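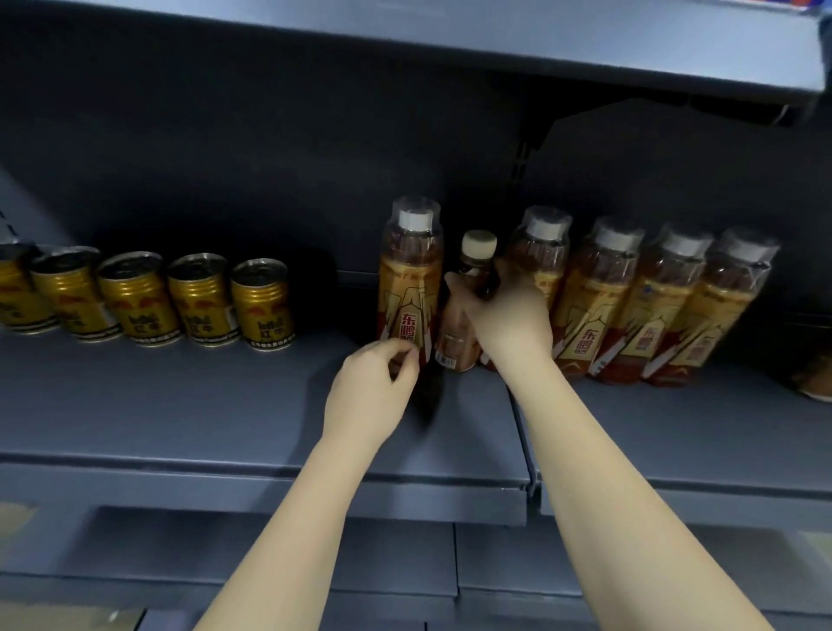 Bottled drinks on a store shelf.

Setting Up Your Nemorent Scripture Reader

2. Choosing your first reading plan

Welcome back, and thank you for your patience with the charging! Now for the pleasant part – picking what you'd like to read.

1. Press the round button and wait for the Grudness menu to open.
2. Choose Psalms, Gospels or Whole Bible.
3. Set your daily reading time. We suggest 5 minutes to begin with, though you may go up to 60.
4. Press Save, and hold until you hear two soft chimes.

Note: Study notes are kept under Purba, so do have a look there once you're settled in.

Caution: Changing plans midway erases your bookmarks.

We use cookies to improve your visit. Accept | Settings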